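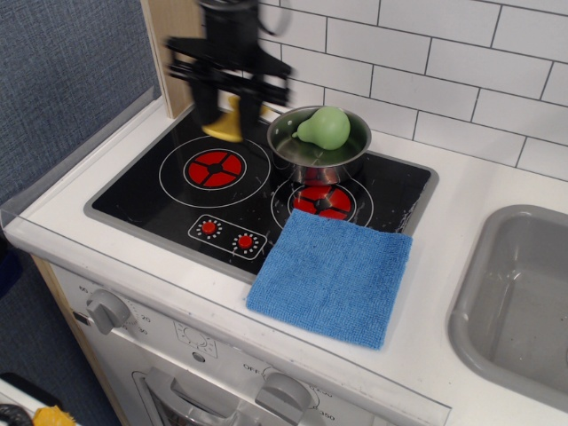 Warum zeigt der Greifer auf dem Kamerabild eine andere Position, als der Planner im selben Zeitschritt meldet?
Meistens haben Bild und Gelenkwerte verschiedene Zeitstempel, und der Recorder paart sie nach Ankunft anstatt nach Aufnahmezeit.

Kategorie: Steuerung & Wahrnehmung › Zeitstempel, Kalibrierung, Recorder
Erstellt von Iresha Munasinghe, 2019-06-26
Drucken | Per E-Mail senden

iresha_m
Guten Tag an alle. Die Frage oben mit der kurzen Antwort habe ich aus dem alten Sammelthread übernommen, damit man sie über die Suche findet. Mein Fall ist ein bisschen anders. Wir arbeiten an der Spielküche, die Aufgabe ist die grüne Birne und der kleine Topf auf dem Herd. Die Aufnahme läuft mit Flaker, die Bahnplanung mit Skostenier. Wenn ich die Bilder später mit den Gelenkwerten überlagere, liegt das projizierte Modell vom Greifer neben dem echten Greifer. Bei langsamer Fahrt sieht man davon fast nichts. Bei schneller Fahrt ist der Fehler 17 Pixel. Die Hand-Auge-Kalibrierung habe ich zweimal gemacht, das Resultat ist beide Male gleich. Was übersehe ich?

walid.h
Gleich ist gut, dann ist die Kalibrierung wohl in Ordnung. Ein Fehler, der mit der Geschwindigkeit wächst, ist Latenz. Welchen Zeitstempel schreibt Flaker bei dir, den vom Treiber oder den vom Empfang?

iresha_m
Den vom Empfang. Ich wusste nicht, dass man wählen kann.

walid.h
In der Konfiguration stamp_source auf driver stellen. Danach eine neue Aufnahme machen, die alten kann man damit nicht reparieren.

Nisreen T.
Dem letzten Satz muss ich widersprechen. Wenn die Verzögerung konstant ist, kann man die alten Aufnahmen sehr wohl korrigieren. Ich nehme die Geschwindigkeit vom Greifer aus dem optischen Fluss und aus den Gelenkwerten, und verschiebe die zwei Kurven, bis die Korrelation am größten ist. Bei uns waren es im Januar 18 Episoden, und alle konnten wir behalten.

walid.h
Wenn sie konstant ist. Über USB mit zwei Kameras am selben Hub ist sie das nach meiner Erfahrung nicht.

Nisreen T.
Darum rechnet man es pro Episode und schaut sich die Streuung an. Wegwerfen kann man danach immer noch.

hussam_s
Ich möchte noch auf die Belichtungszeit hinweisen. Auf dem Bild ist der Greifer verwischt, die Kontur ist doppelt, während Topf und Herdplatte stillstehen. Wo ist bei so einem Bild die »richtige« Position? Der Treiber stempelt oft das Ende der Belichtung, die mittlere Lage gehört aber zur Mitte. Bei langer Belichtung und schnellem Arm macht das schon ein paar Pixel. Also: Belichtung kürzer, mehr Licht, und die halbe Belichtungszeit vom Stempel abziehen.

walid.h
Mehr Licht über einer glänzenden schwarzen Herdplatte — viel Spaß mit den Reflexen. Der Topf ist auch aus Edelstahl. Ich würde lieber den Arm bremsen.

hussam_s
Dann lernt die Policy langsame Bewegungen, und das will man auch nicht. Diffuses Licht von der Seite geht gut, habe ich selbst so aufgebaut.

iresha_m
Danke für die vielen Antworten. Ich habe die Methode von Nisreen über alle 304 Episoden laufen lassen. Bei fast allen ist die Verschiebung stabil, nämlich drei Frames. Bei 5 Episoden springt sie mitten in der Aufnahme, diese habe ich aussortiert. Der restliche Fehler nach der Korrektur ist bei schneller Fahrt noch vier Pixel. Ist das vielleicht der Anteil von der Belichtung, den Hussam meint?

hussam_s
Kann gut sein. Welche Belichtungszeit steht im Header?

iresha_m
Der Header ist leer, die Kamera steht auf Automatik.

walid.h
Automatik ausschalten, bitte. Sonst ändert sich auch dieser Anteil von Bild zu Bild.

rawan_q
Eine kleine Ergänzung für die Leute mit Harb statt Flaker: dort heißt die Option clock_origin, und der Standardwert ist ebenfalls der Empfang. Das Skript für die Korrelation habe ich für Harb angepasst und lege es heute Abend in den Ordner Jikside. Es erwartet die Gelenkwerte in Radiant — mit Grad läuft es ohne Fehlermeldung durch und gibt Unsinn aus.

iresha_m
Sehr gut, ich probiere es mit fester Belichtung und schreibe die Werte hier hinein.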